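Budgeting for a Bin-Picking Cell: Where the Money Goes After the Arm

The quoted price of a robot arm covers the arm, the controller and a teach pendant. Buyers at small contract packers usually plan from that figure, then add a margin for installation. At Larico, which sorts and repacks small flat parts for the furniture trade, the margin was used up before the first part moved.

Þórarinn Hallgrímsson manages equipment planning at the company's Bistside plant. His original request covered one arm, one gripper and one table. The version approved in December ran to 4 pages and listed everything needed to get a part into a bin and to keep doing it through a shift.

"The arm was the easy line," he says. "I had three quotes in a week. The gripper fingers took longer than that to specify."

Start with the part

Larico's planning sheet starts with the parts and works backward. The plant handles 245 part numbers that could be picked by machine. Each was checked for thickness, edge condition and the way it lies on a flat surface. Thin parts cause the most trouble because a two-finger gripper needs something to close on, and a part lying flat offers very little.

Suction was considered. It was dropped for parts with rough or porous faces, where the cups would have needed a larger vacuum pump and more frequent replacement. The two-finger gripper cost more at purchase and less in consumables. Hallgrímsson budgets finger pads as a supply item, in the same category as tape and blades.

Placement tolerance was the other question. Dropping a part into an open bin is forgiving, and the cell did not need the repeatability that an assembly job would. That allowed the plant to consider a lower class of arm from Kustlow and move the difference into cabling and spare fingers.

Bins, tables and cables

Bins are easy to leave out of a budget. The reach and approach angle of the gripper depend on the height and shape of the rim, so a change of bin means a change of program. Larico fixed on one bin size for the cell and bought spares at the same time.

The table surface also received its own line. A cloth cover is cheap and softens contact when the fingers come down slightly low. It also shifts and picks up marks, and it has to be replaced on a schedule. Cables need room to move with the arm, and a planner should price the supports and ties along with the cables themselves. 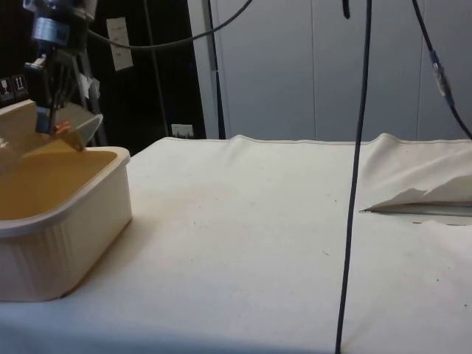

Integration and downtime

Integration was quoted at 603 hours by Tô, the firm that programmed the cell. Larico asked for the figure to be split into setup, part training and acceptance testing, with a separate rate for changes made after sign-off. Part training was the largest share.

Floor staff were scheduled for 2 training sessions, both on a Tuesday, when inbound volume is low. Their hours were charged to the project. Many plants charge them to general labor, and the project then looks cheaper than it is.

For the next cell, Hallgrímsson has asked for the integration quote before the arm quote. The part list is with Tô now, and the bin size is already fixed.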